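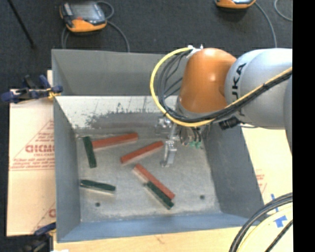 Dye notebook, Wednesday, kettle on at 7 and first pot lit not long after

Print this page | E-mail this page

Right, madder again. I know I said after the last lot that I was finished with madder until autumn, but Violeta Sosa wants the brick red for the Tanner blankets and there's no getting that shade out of anything else on the shelf. So here we are in June with the windows painted shut and two pots steaming.

Wool is the Wurnel two-ply, scoured on the weekend and left in the cold tub overnight. It took ages to wet out. I think there's still spinning oil in the middle of the skeins, because when I squeezed one the water came out a bit milky, so I gave the whole lot a second wash with a squirt of the plain soap and rinsed till it ran clear. Should have done that in the first place! Young-sook did warn me about this batch.

Mordanted with alum at 9 per cent on the dry weight. I used to go heavier and I'm fairly sure it was just making the wool sticky. Ladi still likes more, and his yellows are lovely, so what do I know, but for reds I'm staying where I am. Left out the cream of tartar this time.

Madder is the new sack, ground finer than the old. 100 per cent to weight of fibre for pot one, and pot two is the same liquor used again once one comes out. Soaked the powder in warm water while I had breakfast and tipped the first brown water off (kept it in the lidded bucket by the sink, please don't throw it out, I want to try it on the silk scraps).

Pot one went up very slowly. The trick, as everyone here has heard me moan about, is not letting it get hot enough to go brown, and the small ring is hopeless for that because it's either off or a volcano. I ended up standing there lifting the pan on and off like somebody making custard. Held it at 65ish for most of the morning, then Eun-seong rang about the Letico invoice and I took my eye off it and when I got back the thermometer said 81. Swore a lot. Took it straight off the heat and put a lid on it.

Lunch.

Pulled the skeins after lunch and they're... fine? More than fine in daylight. There's a touch of rust in the two that were at the bottom, where it would have been hottest, but the rest are a proper warm red, a bit to the orange side of the Tanner sample. A pinch of chalk might have nudged it over. Our tap water used to do that job on its own in the old building, and I keep forgetting that it's much softer here. Note to self, and to Wyn if you're doing the repeat: chalk in BEFORE the wool, stirred well, or you get pale freckles all over it.

Pot two gave a coral. Very pretty, no earthly use for the blankets, but I'm putting it by for the Droren sampler, which needs something to sit next to all that grey.

Green went less well. The plan was weld first and then a quick dip in the indigo vat for the dark bottle shade. Weld was good and sharp, a really fierce yellow. Vat was sulking. No coppery skin on it, a few sad bubbles, and the liquid underneath more blue than yellow-green, so it had clearly gone out of reduction over the holiday. Warmed it, fed it a spoon of fructose, gave it a pinch more lime, left it an hour with a blanket round it. By four it had a bit of a shine on top and I got greedy and dipped one skein. Came out a pea-soup sort of colour and rubbed off on my thumb. I've rinsed it and hung it up anyway on the end of the rack, labelled NOT THIS ONE.

Leaving the vat wrapped up tonight. If it looks yellow under the skin tomorrow then three short dips with a good airing between each, and don't squeeze above the surface, Ladi, I've seen you.

Other bits:

Scales are drifting again. I weighed the same skein twice and got two answers. New battery, or new scales.

We're down to almost nothing on alum. I've asked Wyn to add it to the order with the weld.

Light test strips from the last madder are still in the window with their cardboard on. Had a peep, shouldn't have, they look all right so far. Will take them down properly when Violeta's in so we can argue about it together.

Red skeins are drying in the passage, out of the sun. Final rinse tomorrow, with a drop of vinegar in it if they still feel harsh

Print this page | E-mail this page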